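3.2 Collecting the demonstrations

We began from a claim we doubted: that more demonstrations, gathered quickly and by anyone, make a better policy. Our set holds 750 demonstrations recorded with a hand-held gripper by 2 operators, Angharad Jenkins and Lingyun Hao. Neither was told which task variant would be tested. All trials used household objects on a table top, with a white microwave-style appliance as the largest item (Figure 4).

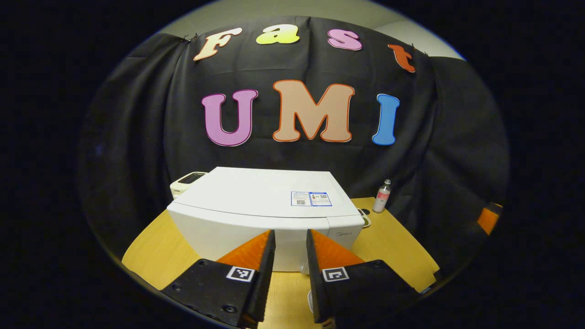
Figure 4. View from the hand-held gripper at the table, with both fingers open towards the white appliance.

Speed was the easy part. The harder question is how much of what was collected is worth learning from. Arwel Vaughan reviewed every recording and rejected 67, mostly for lost tracking. A further 43 were kept although the reviewer marked them as hesitant, and we are not convinced that this was wise. Earlier reports seldom say how such cases were treated, which makes their success rates hard to compare with ours.

We also distrust the variety of the set. A fixed backdrop and a single table may teach a policy to rely on its surroundings, and a test at the same table would not reveal this. The Latmont trials in Section 5 were therefore run in another room, with the table height changed.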